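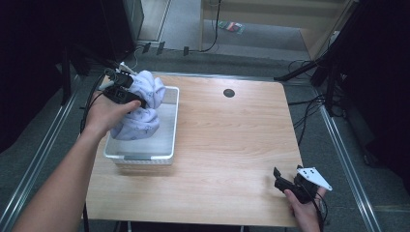 Aug 22, 2024
Lint shedding, household washer, cold cycle

Picked up from where the June runs stopped. Same washer, same outlet hose, new filter housing. The old housing leaked at the lower seam and I don't trust the last set of weights from it, so those pages are struck through but left in the book.

Setup today. Filter bag clamped inside the Norkmont housing, housing zip-tied to the side of the sink so it can't tip when the pump kicks in. Bag dried in the oven, cooled in the desiccator, weighed. Blank cycle first with nothing in the drum. The blank came out at 6 mg, which is higher than I'd like. Most of it looks like gray fuzz under the loupe, so the drum was still holding lint from whatever went through last. Ran another empty cycle to clear it, did not weigh that one. Should have.

Detergent is the Vamlow liquid again, measured with the syringe and not with the cap. The cap lines are hard to read and Jeferson and I were pouring different amounts all through June without knowing it.

Load A: plain cotton towels, older stock, washed many times before we got them. Filter gain 113 mg.

Load B: throws and soft cloths, the fuzzy stuff, including the lavender one with the faint print. Filter gain 238 mg.

Both numbers are before subtracting the blank. I have not subtracted it because I don't know which blank to use. See above about the one I didn't weigh.

What I can say so far is that B put more on the filter than A. What I can't say is how much of that is the fabric type. The B pieces are newer, and new pieces tend to give up a lot in the first washes and then settle. The towels were past that long ago. Comparing the two straight across isn't fair to the throws. To do this right we need new towels, or else we keep washing the throws until the number stops falling and only then put them side by side.

Drum fill was also off. B is bulky for its weight. I matched the loads by dry weight, as the plan says, and the drum looked far fuller with B in it. Less room to tumble might mean less rubbing against the drum wall, or more rubbing of cloth against cloth. I don't know which wins. Matching by volume would fix one problem and make another.

The filter. With B the bag started to blind near the end of the drain. Flow dropped to a trickle and the water backed up in the housing to just under the lid. It did not go over. I let it drain on its own and did not squeeze the bag. If it blinds much sooner than that we'll get overflow through the vent hole and lose lint down the sink, and the weight will read low with nothing to warn us. Marked the vent hole with tape. If the tape is wet at the end of a run, the run is out.

A coarser bag would drain better and miss the short fibers. We could put a coarse bag ahead of the fine one and weigh both. That means more handling, and every time I move a wet bag I leave some fuzz on my gloves. Jeferson suggested rinsing the gloves back into the bag with the squeeze bottle. Did this for B, not for A. Noted here so that it isn't forgotten when the numbers get copied out.

Drying. Both bags went into the oven on the lower shelf. A was steady on the second weighing. B took longer and was still losing a little on the second, so I gave it another spell and used the third. Detergent left in the fibers may hold water, and it would also add weight of its own. A clean water rinse through the bag before drying would take care of that. Adding it to the method from the next run on.

Balance drifted a bit when the back door was open. Closed it. Re-zeroed.

Things to change before the next round:
Weigh every blank, including the clearing cycle.
Rinse gloves into the bag each time.
Rinse the bag with clean water before it goes in the oven.
Log how full the drum looks, even if it's only a word or two.
Run A again with glove rinse so the two loads have been treated alike.

Also thinking about dropping the dryer side of the study. The dryer's own lint screen catches so much that it swamps what we see in the wash, and the screen doesn't seat well on the left, so lint gets past it into the duct where we can't collect it.
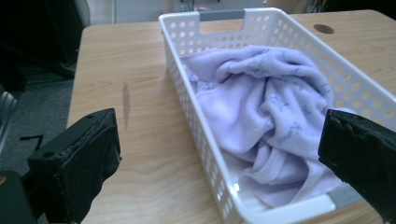 Genivaldo Andrade wrote under this that he would keep the dryer in. Most people who read the Portela report will ask about the dryer first, he says, and a poor number with the fault written next to it is more use to them than a blank space. He also thinks the screen can be sealed with a strip of foam along the left edge and wants to try that before we decide anything.

Fine by me. The foam will need to be something that doesn't shed. I have a piece of closed-cell strip left over from the Mustby door job and will cut it to length. If it holds up to the heat we run the dryer with the same loads straight after the wash and weigh the screen lint on the big balance.

On the blank question, Jeferson wants 2 empty cycles before every load with both bags weighed, and only the second one subtracted. That adds a lot of water and most of an afternoon. Agreed to do it for the repeat of A and see if the second bag comes out any cleaner than the first. If there's no difference we go back to one.

Bags A and B are in labeled dishes on the top shelf of the desiccator. Please leave the lids on.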